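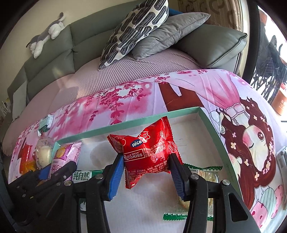 Will the packing arms mean fewer people on the gift box line?

Fewer people will stand at the belt, but the head count stays where it is through June, and the staff who leave the belt move to teaching, checking and fixing.

So that was the first thing I asked Zohreh Rezaei, and she had the answer ready before I'd even sat down. She's been a packer at Rultamine in Brollotdale for 14 years, and for the last few months she's spent half of every shift with a hand gripper, showing the arms how a person picks up snacks. I figured we'd talk for twenty minutes. We went through two pots of tea!

"Everybody thinks the heavy stuff is hard," she told me. "Heavy is easy. Give me a can, I'll teach you a can in one morning. Foil is the problem. Foil has air in it and it never sits the same way twice."

She held up two fingers and pinched the air slowly, and I swear I could hear the packet crackle. The trick, as she explains it, is to go in from both sides and stop the moment it stops sliding. Squeeze more than that and you've got crumbs, and there's a customer somewhere opening a bag of crumbs. Wrapped buns are worse, she says, and drink pouches have moods.

I wanted to know if it felt strange, using pincers for something her hands have done all these years. She laughed at me a little.

"The first week I hated it. I was so slow. My hand knows how to do this and suddenly my hand is wearing a boot. Then you get used to it – now I reach for the salt at home and I'm thinking about the angle."

The lessons are done piece by piece. Pick up, hold, put in the box, take it out, mess everything up, go again. Sometimes it's on a bench and sometimes it's on whatever soft or busy surface they can come up with, and that part was her idea (she's proud of it, and she should be). The early lessons were all on a clean gray table, and the arms got very good at clean gray tables.

Kenneth Drummond runs the line and joined us for the second pot. He's the one who signed the deal with Imden, the outfit that put in the arms, and he was pretty frank about how the start went.

"I bought the thing thinking it'd show up knowing the job," he said. "It knew nothing. The people I was worried about replacing were the ones I needed to get it working. I should've talked to them before I talked to the salesman, and I've told them so."

There are 35 people on the line across both shifts. Kenneth's plan has 6 of them rotating through what they call the teaching room, with a bump in pay while they're in there. Zohreh says the bump is fine and could be bigger. Kenneth looked at his tea.

What about the people who don't want to rotate? I pushed on this one. Zohreh has friends who like the belt, like the talk on the belt, and don't care to have every move recorded. One of them packs order 2602, the big assorted one for Şimşekoğlu, and has made it clear she'll be packing it until she retires. For now that's allowed. The assorted boxes have too many shapes in them for the arms anyway, and she's faster.

"It's quieter, that's what I notice," Zohreh said. "When we were all at the belt you knew whose kid was sick, who was fighting with her sister. In the teaching room it's me and maybe one other person, and we can't chat much when we're in the middle of one. So I go eat with the belt people. I make a point of it."

Her wrists are better, she added, and then worse in a new spot, down by the thumb. She's asked for a lighter grip with a softer spring. Kenneth says it's on order. She gave him a look that said she'd heard that before – he promised me, in front of her, that it really is.

I asked whether she ever goes to watch the arms use what she's taught them. She does, on her break, standing behind the yellow line with a sandwich.

"It does this small wait before it closes. That's me! I do that. My daughter says I do it with eggs, too." She shook her head. "It still drops the round ones. I tell it, you and me both, in the beginning."

Before I left I asked what she'd want in writing if she could have just one thing. She wants the teaching job to have its own title and its own pay grade, so it doesn't vanish when the arms get good enough. Kenneth said he'd take that upstairs. I've told them both I'll be calling back after June to hear how it went.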